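November, up to my neck in it

Maite says I should write these down while I'm still annoyed, before I go home and turn it all into a nice story. So it's 6:40 in the evening, the kettle in the hall is broken again, and I have spent another day teaching two arms to tidy up. 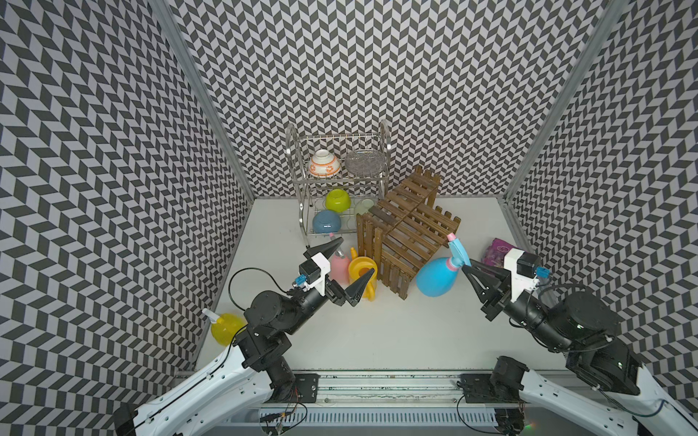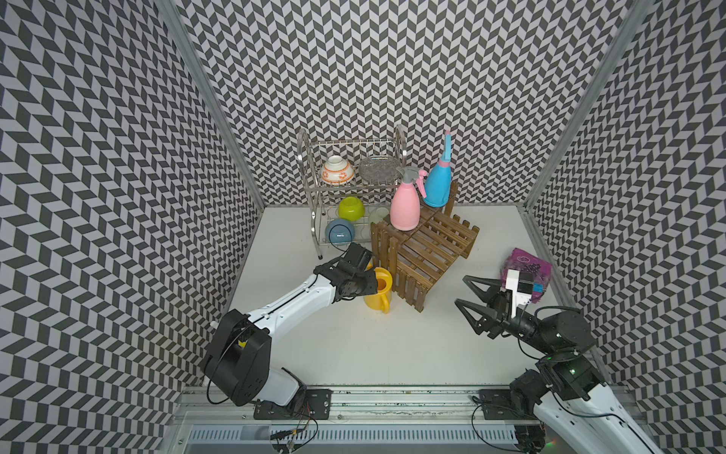 Reading time: 3 minutes

The job today was "put the bottles on the stand." That is the entire instruction, five words and a period, and it goes into the log next to every run whether the run deserves it or not. Ristevwood wants 1000 good ones before they will talk about the next stage. We have 40 from today. Maite counted them twice and I believe her, though I would argue with her over what "good" means.

My trouble is with the blue spray bottle. If you take it by the neck it swings, and you end up with a tilted bottle and have to decide whether to set it down and try again or carry on and hope. I carry on. Maximiliano sets it down. So the model is going to get two opinions on the same bottle from two people who don't agree, and the answer I get when I bring this up is that variety helps. Maybe it does. I notice that "variety helps" is also what gets said when somebody forgets to reset the dish rack.

The stand bothers me too. It's all slats. A person puts a bottle on slats and gives it a little wiggle without thinking, and I find I can't do the wiggle through the leader arms. I lower, I let go, I wait. How much of what I know about putting things down is even getting through? I asked Maximiliano that at lunch and he said the loss was going down, which was not what I asked.

Then there's the watering can, or the pitcher, depending on who is typing the labels. Maite writes pitcher. I wrote watering can all last month. It's the same yellow thing. We had a proper argument over it this afternoon and nobody won, so there are now runs in the set with one name and runs with the other, and we are told the language side will sort it out. I'd like to meet this language side. It gets handed an awful lot of our mess.

I tried to read the Zariņš notes again, the ones Maximiliano keeps printing out. They say to throw away any run where the operator hesitates. If I did that I would have six left from today. I hesitate all the time, with my own dishes as well. They also say to move the objects between runs "at random," and I have watched three different people do random and every one of them puts the pink bottle within easy reach. I do it myself. By the late afternoon I'm setting up the runs I know I can finish.

To be fair to it, and Maite will read this, so I had better be, last week's policy did reach for the right bottle more often than the one before. I saw it. I also saw it close on nothing, lift nothing very carefully, and set nothing down on the stand with what looked like pride. It had learned the shape of the job. Everyone clapped at the first part and went for coffee before the second.

The running total is 2270 across all tasks, counting the old bowl runs from before the walls went up. I don't think the bowl runs should count. Different background, different light, and I was worse at it then. Maximiliano says leave them in. I've written my objection in the shared log, under his note saying leave them in, so at least the two of us are on record.

Tomorrow is the purple package. It's shiny and I don't expect the cameras to enjoy it. Maite wants left arm only for the first batch and then both, and I said that from where it usually ends up, near the right wall, left arm only is asking for trouble. She said then move it. Fine. I'll move it, at random.

Wrist hurts a bit. Must ask about a lower chair.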